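How to Hang and Fold T-Shirts So the Hems Stay Flat
By Azucena Ayala
April 11, 2022

Most t-shirts that look worn out at the bottom were dried badly. The hem flips up, dries that way, and stays curled until somebody irons it. You can avoid most of this before the shirt goes in the drawer.

What you need
A drying rack or line
A flat table or counter, wiped clean
A spray bottle of plain water

Step 1. Take the shirts out of the washer right away. Cotton knit that sits in a heap for 40 minutes will need more work later.

Step 2. Hold each shirt by the hem, upside down, and snap it twice. Don't pull on the collar.

Step 3. Find the double row of stitching at the bottom. Run it between your thumb and finger from one side seam to the other, pressing as you go. If the cloth bunches at one spot, tug straight down on that spot - never sideways, or the hem gets wavy.

Step 4. Hang the shirt over the rack at the chest, with the hem hanging free. Leave space between shirts.

Step 5. Check for spots before you fold. Small dark marks show up best on pale colors, and daylight is better than a ceiling bulb. Treat a stain now and wash the shirt again. Don't put it in the dryer first.

Step 6. Lay the shirt face down on the table. Fold in the sides and sleeves, then bring the hem up to the collar and smooth it with your palm. Fold once more to fit the drawer.

If a hem has already curled
Mist it lightly, flatten it with your hand, and put a heavy book on it for 20 minutes. For a stubborn one, iron from the inside on the cotton setting, 5 seconds at a time. Keep the iron off any print.

Shirts that are 100 percent cotton curl more than blends in my laundry, so I do those first.

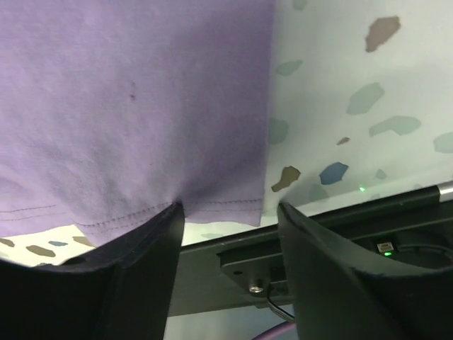 Reading time: 2 minutes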